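二月、木曜の夜

今日はもう、書かずに寝るのがもったいない。肩はだるいし指先は乾いてがさがさだし、明日は早番なのに、お茶をいれて机に座ってしまった。たんすの引き出しが全部すうっと閉まる! それだけのことがこんなにうれしい。

発端は先週末、ウンヌルさん(下の階のウンヌル・ヴェスタゴーさん)の部屋にお茶に呼ばれたことだった。寒いでしょうと膝掛けを出してくれたのだけれど、その引き出しの中が本棚みたいになっていた。服が背表紙を上にして並んでいる。思わず「見せてもらっていいですか」と言ってしまい、そのまま三十分くらいTシャツの畳み方を教わった。肩を内側に折って、袖を戻して、裾から三つに。最後に立たせてみて、倒れなければ合格。私のは見事に倒れた。二枚目も倒れた。五枚目でやっと立った。拍手してもらった。

それで今夜、仕事から帰ってすぐに始めた。夕飯は昨日のスープの残りとパンで、立ったまま食べた。行儀が悪いのはわかっている。でも早く始めたくて仕方がなかった。

まず引き出しを五つとも抜いて、中身を全部ベッドの上に出した。山になった。こんなに持っていたのか、と少しひるんだ。いちばん下の段からは、なくしたと思っていた紺の手袋の片方が出てきて(もう片方は去年あきらめて捨ててしまった、ああ)、それから見覚えのない巻き尺、旅行のときの小さい石けん、ハキムの切符入れ。石けんのおかげでその段だけやたらいい匂いがする。そのまま戻しておくことにした。

種類ごとに分けるのは思ったより早かった。肌着、靴下、半袖、長袖、寝るときのもの、それから「何とも言えないもの」。何とも言えないものの山がいちばん高くなるのはどうしてだろう。裾の伸びたカーディガンとか、襟ぐりは好きだけれど色が似合わないブラウスとか。袋に入れて玄関に置いた。十一枚。土曜にガーダさんが取りに来てくれる。ガーダさんは布なら何でも喜んでくれるので、出すほうも気が楽だ。

で、いよいよ畳む。畳む場所は絶対に平らで広いところがいい。最初ベッドの上でやっていたら、マットが沈んで折り目がみんな斜めになった。床に移ったら、もう別の布かと思うくらい素直に折れる。手のひらで真ん中から外へ空気を押し出して、縫い目を指でつまんでまっすぐにして、折る。これだけ。これだけなのに楽しい!
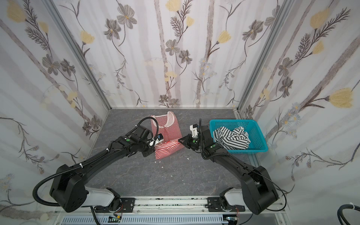 縞の服が好きだ。畳むとなると特に好きだ。線がはじめから引いてあるのだから、曲がっていれば一目でわかるし、合ったときの気持ちよさといったらない。横縞のTシャツを、右の端と左の端で縞がぴたりと重なるように折れたときは、一人で「おお」と声が出た。無地ではこうはいかない。黒い長袖なんて、どこが端なのか電灯の下に持っていかないと見えない。

赤と白の細い縞は昔から目がない。子どものころに着ていたのがまさにそういうので、母が襟ぐりのところに糸で小さく印をつけてくれていた。前と後ろを間違えないように。あの服はどこへ行ったのだろう。いとこに回って、その妹に回って、最後は雑巾になったはずだけれど、洗濯で色が少しずつやわらかくなっていくのが好きだった。次に縞を買うなら、あの細さがいい。店で見かける縞はどれも少し太い。

襟を上にして置くか、下にして置くかで迷った。ウンヌルさんは襟を手前、裏向きから始める。母は表向きだった。両方やってみて、私は裏向きに落ち着いた。ひっくり返したときに正面がきちんと出てくるのが、手品みたいでいい。ただし襟ぐりのリブだけは先に指で整えておくこと。ここが波打っていると、最後にどうやってもふくらむ。明日の私、忘れないように。

途中でサーデットから電話があった。スピーカーにして畳みながら話した。来週の集まりに何を持っていくかという話だったのに、「今ね、Tシャツが立つの」と言ったらそちらに全部持っていかれた。サーデットのところは子どもの服が小さすぎて、三つに折ると厚みがなくて倒れるらしい。二つでいいんじゃない、と言ったら、向こうでもう引き出しを開ける音がしていた。夜の九時に二軒で同時に服を畳んでいる。なんて愉快な夜だろう。

糸くずの話も書いておく。服を全部出すと、白い細かいのが引き出しの底にたまっていて、これが次から次へと出てくる。ティッシュを一度ポケットに入れたまま洗ったのが原因だと思う(思う、というか、間違いない。十二月のあれだ)。黒いものについたのは粘着テープで取って、底は濡らした布で拭いた。拭いたら木の色が明るくなった。この色だったのか。ついでに溝のところに蝋燭をこすりつけた。ワリドさんが階段の手すりを直しに来たときに教えてくれた方法で、いつかやろうと思って三か月たっていた。やってみたら、これがもう、すべるすべる。用もないのに何度も開け閉めした。

引き出しの割り振りは、上から靴下と肌着、半袖、長袖、寝巻き、いちばん下に季節外れのもの。半袖は二月にはいらないのだから下でもいいのだけれど、せっかく縞がきれいに並んだのを毎日見たい。これは譲れない。色の順も試した。白から始めて、黄色、赤、青、灰色、黒。灰色を青の前に置くか後ろに置くかで十分は悩んだ。後ろにした。朝の光で見てまた変えるかもしれない。

仕切りは買わなかった。ポステルの仕切り箱が欲しくて、昼休みにずっと眺めていたのだけれど、空いた靴箱のふたと本体で足りてしまった。靴箱の高さがちょうど引き出しの深さに合う。切らなくていい。靴下は丸めずに二つに折って立てる。丸めるとゴムが伸びるとウンヌルさんに言われて、私の靴下がみんな夕方になるとずり落ちてくるわけが今さらわかった。

うまくいかなかったもの。フードのついたもの全般。どう折ってもフードが余る。フードを先に内側へ入れて四角にしてから、というのを三回やったけれど、毎回お腹のふくれた枕みたいになった。ゴンサロなら、丸めて棚にのせておけと言うだろう。今夜はそれに従って棚の上にのせた。それから、つるつるした生地のブラウス。手を離した瞬間にほどける。あれは畳むものではなくて掛けるものだと決めた。ハンガーがあと三本いる。

終わったのは十一時前。一段だけ、手前に指四本分の隙間が残った。そこに何か入れたくなるのをぐっとこらえた。隙間があると取り出すときに隣が崩れないし、何より見ていて気分がいい。

それにしても、畳むあいだは本当に何も考えていなかった。フロダランスの見積もりのことも、窓の結露のことも、返事を書いていない手紙のことも。手が勝手に次の袖を探していた。アイロンをかけるときは熱いから気が張るけれど、畳むのは座ったままでいいし、音もしないし、途中で止めても困らない。ラジオも途中で消してしまった。布のこすれる音だけで充分だった。

明日はタオルをやりたい。洗面所の棚は奥行きが浅いから、たぶん三つ折りのあとに二つ。輪になったほうを手前に向ける。シーツはまだ怖い。ゴムの入ったシーツは、今までずっと丸めて押し込んできた。日曜の午後、ウンヌルさんに実地で習うことになっている。お礼に林檎のケーキを焼いていこう。バターを切らしているので帰りに買うこと。

もう一度だけ二段目を開けて見てきた。ちゃんと全部立っていた。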